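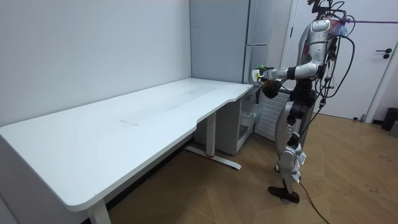

Can a robot do basic kitchen stuff yet?

Skornley
Asking for my dad, he lives alone and bending is hard for him now. I dont mean vacuuming. I mean get a drink out of the fridge, put it on the table, close the door. Can anything you can buy do that in a normal room? Budget is maybe 700 a month if renting is a thing.

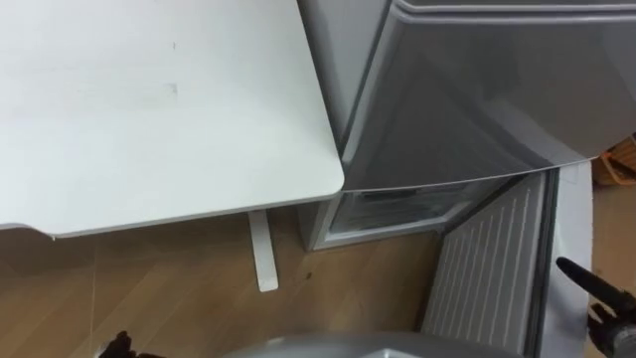 His fridge has the low door too, that's the one he struggles with. Lids not needed, he can still open a bottle.

Moussa
Short version no, not to leave alone with him. Fetching one bottle is about the best case - stiff, stands up, easy to grab. Bags of salad, eggs, a wet glass, different story. And fridge doors are a pain, seal sticks and then it swings wide.

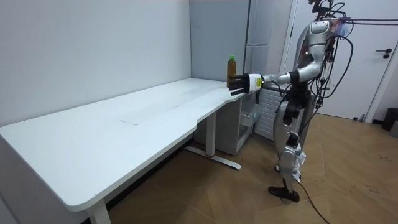
Setting down is harder than picking up imo. Let go an inch too high and you're mopping. Also think about cables and who resets it when it stops. I'd wait 5 years and ask agian.

Tikance
Get a small fridge and put it at counter height. Mine was way under 1,000, no bending. Done

Stimance
what Tikance said. plus a grabber stick for the floor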